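From: Xuelian Du
To: the Tundura list
Subject: Re: [Tundura] Label gunk on the clear cups

Hi all,

Chiming in on the cups, because I spent most of my Saturday morning with my hands in a sink and I have opinions now!

Eliécer Mamani wrote:
> Does anyone have a good way to get the stickers off the clear
> glass cups? I have a shelf of them from the Hedby sale and half
> still have the little paper label on the side. I soaked four of
> them overnight and the paper came off but the glue stayed behind,
> and now they pick up every bit of fluff in the kitchen. Also,
> some have been used for tea and oil and who knows what and the
> bottoms are grim. Is it worth bothering or should I give them
> to the Unex swap table as they are?
>
> Eliécer

Worth bothering, definitely. They're good plain cups and you'll be annoyed with yourself the first time you need a dozen and have to borrow mine (you're welcome to, but still).

My one big tip is to leave the sticker for last. I used to go straight for it and then I'd have glue on the sponge, and then glue on the inside of the cup, and then on me. So now I do the inside first with the label still on. Mine look a lot like this one, label up near the rim and something golden sitting in the bottom. 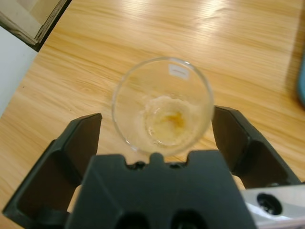

Page last changed: November, by Suqin Deng

That amber patch down in the bottom is what I'd go after before anything else. If yours are like mine, a spoonful of baking soda and a splash of hot tap water will loosen it, and then you go around the bottom edge with a bottle brush. A sponge won't get into the corner where the wall meets the base, and that's where all the cloudy stuff likes to sit. If it still looks frosted after that, try white vinegar for an hour. I've had a couple that stayed cloudy no matter what and those hold pencils.

For the label: dry cup, hair dryer on low, warm it up and peel from one corner, slowly. Then cooking oil on a paper towel for whatever glue is left – rub in circles, walk away, have coffee, come back and wipe. Dish soap after that to get the oil off. Guangming swears by peanut butter, which works fine but then you've got peanut butter all over your cups and I don't see what you've gained.

Please don't scrape them with a knife. I did that with one of the Han ones and there's a scratch right where your lip goes.

Oh, and dry them upside down on a rack, not flat on a towel. On a towel the steam stays in there and you get drops in the bottom all over again.

Weidong, you asked a while back if I still had the brush with the long wire handle. I do! It's in the drawer under the kettle and you can have it after I finish the last shelf – probably next week, there are more than I thought and two of them are stuck inside each other. If anyone has a trick for that which doesn't involve ice cubes and swearing, I'm listening.

Eliécer, let me know how the glue goes.

Xuelian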